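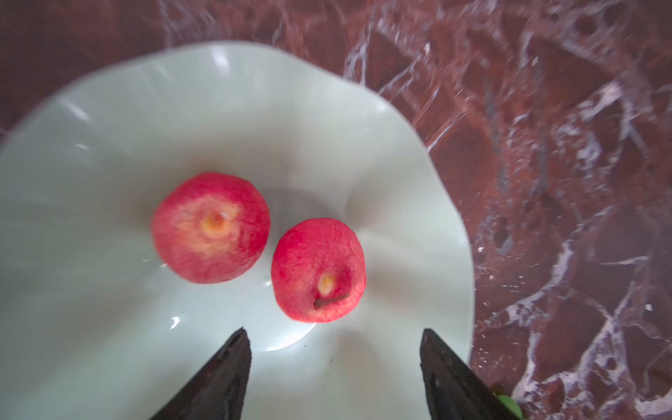

the wavy one, on the worktop

Topic: Moving from Ernport to Woltgate with a cupboard full of pottery — pay for packing or do it myself?

saltmarsh_sue
Evening all. We've finally got a completion date in July (don't ask, the chain has been a nightmare) and I'm trying to decide whether to let the removal firm pack the kitchen. Cherkaoui quoted us £3,199 for the lot, packing included, or £336 less if I do my own boxes. My husband says do it ourselves, but he isn't the one who'll be up at midnight with a roll of tape. I've got 68 pieces that worry me, mostly bowls and platters I've picked up over the years, and I'd cry if half of them got chipped. Has anyone used Cherkaoui?

old_ferry_road
Used them from Ornham two years back. Polite lads, turned up at 7am, broke one lamp and paid up without a fuss. I'd let them pack. If you pack a box yourself and something's smashed inside it, they won't want to know.

biscuit_tin
Disagree, sorry! Read the small print before you hand over the extra. Ours (different firm) covered the load as a whole but had a limit on any single item, so my nan's tureen was worth about as much as a takeaway. Pack it yourself and take the precious stuff in the car.

old_ferry_road
68 pieces in the car? What's she driving, a coach?

biscuit_tin
Two trips then. It's Ernport to Woltgate, not the moon.

saltmarsh_sue
It's more than 30 miles each way and we only get the keys at lunchtime, so two trips would be pushing it. Could manage the best dozen on the back seat though. How do you wrap something with a frilly edge like the one at the top? Plates I can do, but I don't trust myself with that rim.

kilnwatcher
I sell at fairs so I wrap this sort of thing most weekends. Soft tissue first, then fill the inside with scrunched paper right up to the rim so nothing can press down into it. Then wrap the whole thing in two layers of bubble, bubbles facing in, and put it in a box with a good cushion underneath. Don't use newspaper next to pale glazes — I've had ink rub off and it took me ages to get it out of the dips.

biscuit_tin
Never had any bother with newspaper myself.

kilnwatcher
You've been lucky, or yours is darker than mine. Plain packing paper is cheap enough, I wouldn't risk it.

old_ferry_road
Towels and jumpers work too and you've got to move them anyway. Still say pay the men for the everyday stuff.

saltmarsh_sue
Right, I think I'm going halfway. I'll ring Cherkaoui tomorrow and ask what they'd knock off if I only do the pottery, and get them to email me the single item limit while I'm at it. Does anyone near Ernport have boxes going spare? Happy to collect.

biscuit_tin
Got a stack in the garage, will message you.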